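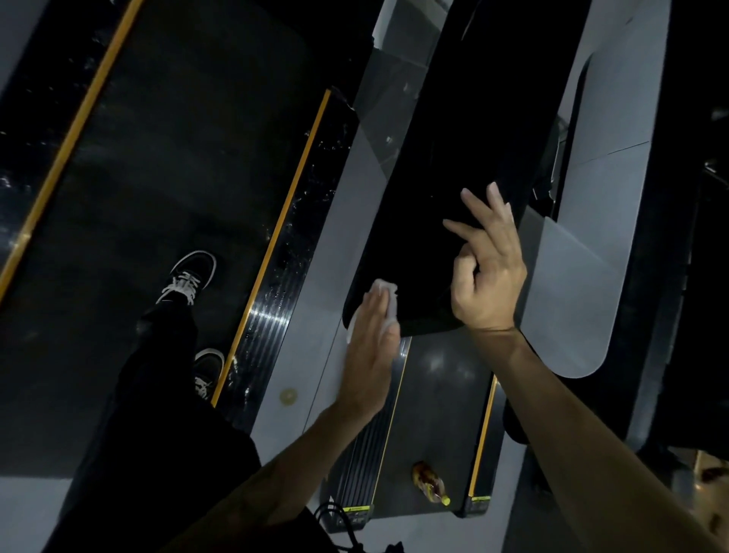 ok so I have finally watched all 11 episodes of the Flikelley reruns and I have thoughts. Mostly about subtitles. This is going to be a subtitles thread, mute me now if you need to

Background for new people: Flikelley is a detective show set in a ski town called Pirkmont, made on what looks like the budget of a school play. My aunt Edeltraud Fankhauser has been telling me to watch it since I was in college. I caved in January

I don't speak German past ordering a coffee, so I was fully dependent on the English subtitles. And the subtitles have a personality. They are their own character. I would watch a show about whoever wrote the first three episodes

In episode 1 the inspector looks at a broken window for a really long time and says one word. The subtitle says "Well, there goes the weekend." I asked Edeltraud what he says and she told me it's basically "hm"

Then in episode 4 it changes! Different person, you can feel it right away. Everything gets very stiff. People say "I shall inquire with the baker." Nobody in this town was saying shall before

Danish Sial asked me if maybe the inspector's mood is supposed to shift there. No Danish, he's eating the same sandwich in the same car

Things I learned from reading way too much about subtitling this month: you get two lines, and you have to leave them up long enough to read, so a fast talker gets chopped way down. The mayor talks like an auctioneer and I think I've been getting maybe half of her

Which explains why the ending made no sense to me. She gives a whole speech at the cable car station and I got "I was in Zürcher's barn. I am sorry." Edeltraud cried at that speech. I was eating chips

So I made her translate it for me over the phone, pausing every few seconds, took us until almost midnight. It's beautiful! There's a whole part about her brother and the snow and the bell. None of that was on my screen — not the brother, not the bell

(if you've seen it: YES the bell from episode 2. I yelled)

My friend Aurelia Ruchti did captions for a cooking channel for a while and she says the hardest thing is jokes. You've got a second and a half, the joke depends on a word that doesn't exist in English, and you can either explain it or write a new one. She always wrote a new one. So now I trust no cooking show

Paora Tomoana in the replies says dubbing fixes all this. I tried the dub for ten minutes. The inspector sounds like he's selling me a mattress. I'm going back to my subtitles, even the shall guy

Also a small complaint, white text on snow. The whole show is snow. Somebody please give the letters an outline, I missed an entire confession because it was outdoors

Anyway there's apparently a Christmas special that was never subtitled at all, and Edeltraud has it on a tape Lorenz Sutter recorded for her off the TV. We're watching it at her place next time I'm over and she's going to do the voices

If anyone has a VCR that works please message me, hers eats things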